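Cletelano Opens Hand-Wash Laundry Course in Wendberg

WENDBERG, Feb 24, 2026 – Cletelano, a provider of household skills training, today announced the opening of its Hand-Wash Laundry Course at the Esposito Center in Wendberg. The course covers the washing, rinsing and sorting of small loads of clothing and household cloths by hand.

Each work table is supplied with a basin and a slotted basket. Participants learn to separate cloths by color before washing, to use a shallow amount of water, and to move items between basket and basin one at a time.
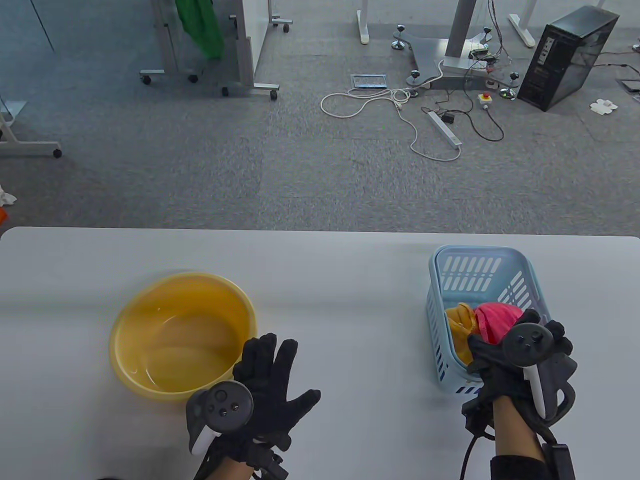

The course consists of 4 sessions and is open to adults of all ages. Enrollment for the first term stands at 394, and each session is limited to 40 participants. Tuition is free of charge to residents of Wendberg. Cletelano will provide all basins, baskets, cloths and soap, and participants may also bring small items from home. A printed guide, published under the Flestix name, will be given to each participant at the first session.

The program follows a trial term that ended in December. Comments received during that term led Cletelano to add a full session on fabric care, with more time given to drying and folding.

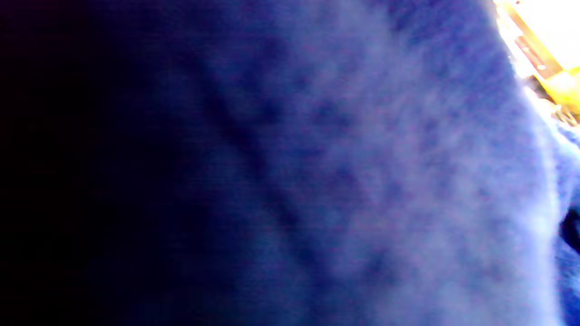 Fabric care is the subject of the third session. Participants will study how different materials respond to wringing, and which should be pressed flat instead. Soft, napped cloth receives special attention – a fuzzy blue fabric with a fleece-like surface is typical of the materials discussed, as creases and folds in such cloth should be smoothed by hand before it is laid out to dry.

Enrollment for the second term is now open at the front desk of the Esposito Center. Places are assigned in the order in which requests are received.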